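Part-time counter help wanted at Zusteck

Hi, I'm Anum Lodhi and I run a little corner store called Zusteck – snacks, tea, newspapers, bus passes. My cousin is going back to school and I need someone for two evenings a week, 4 to 9. You'd ring people up, restock the shelves and sweep before closing. I'll train you on the register (it's old and it sticks, but you get used to it!). You don't need experience, but you do need to be okay lifting boxes and chatting with the regulars, who love to talk. Pay is weekly, plus free tea and a discount on anything in the store. Stop by before 7 and ask for me or Mohcine – bring a phone number and the names of two people who can vouch for you.

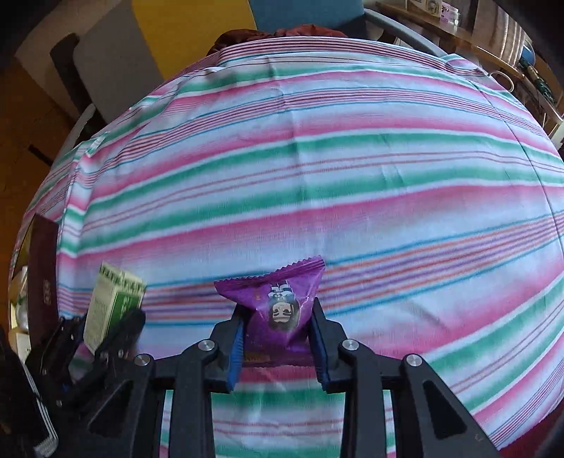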